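Gripper keeps letting go early - width reading drifts
Forum: Handheld and Arm Grippers > Faults and Fixes

buswood_bodger
Posted 21 February 2018

Firmware 1503 on a hand-held gripper with soft ribbed fingers. Closes fine, then after 15 minutes or so the width reading wanders off by 3 mm and it decides it's holding nothing. Then it opens. Borndale support have told me to restart it, which I had not thought of, apart from the 50 times I'd already done it.

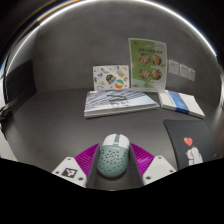
Width is read off the printed marker on the finger, so no encoder to blame. The test job is dull: pick up a mouse, put it down near the mouse mat, repeat until bored. With the mouse stood up between the pads like that, button end away from you, the ribs have to wrap round a curved shell, and I wonder if the pads are creeping. Or it's the marker. Or it's me.

Evangelista
It's the marker. Shiny ink plus a bright strip light. Print it matt.

Genalyn Tolentino
Disagree. Glare gives you dropouts, where the reading vanishes and comes back. A steady 3 mm is mechanical. Have you checked the screws on the finger brackets? Ours backed out in January and we spent nearly a week blaming software, which was very enjoyable for the software people.

Evangelista
Ours was glare and it drifted. Just saying.

Genalyn Tolentino
Then yours had two faults.

buswood_bodger
OK, screws. Left side turned a good quarter before it bit. Right side was tight. I've reset zero with the fingers fully open and started again.
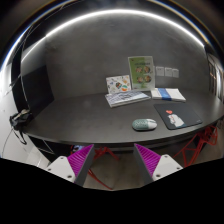
No threadlock in the building, naturally, so it's nail varnish until the post comes. Will run it for an hour before I say anything rash.

Brototine
Before you carry on - why does it OPEN when it thinks it's empty? That's the fault I'd worry about. It's a mouse today. Put something heavy over someone's foot and see how funny a loose screw is. It should hold and complain.

buswood_bodger
Default setting, apparently. Page 15 of the manual, under "convenience".

Brototine
Change it.

buswood_bodger
Changed. 50 minutes in, no drift so far.

Evangelista
Still print it matt.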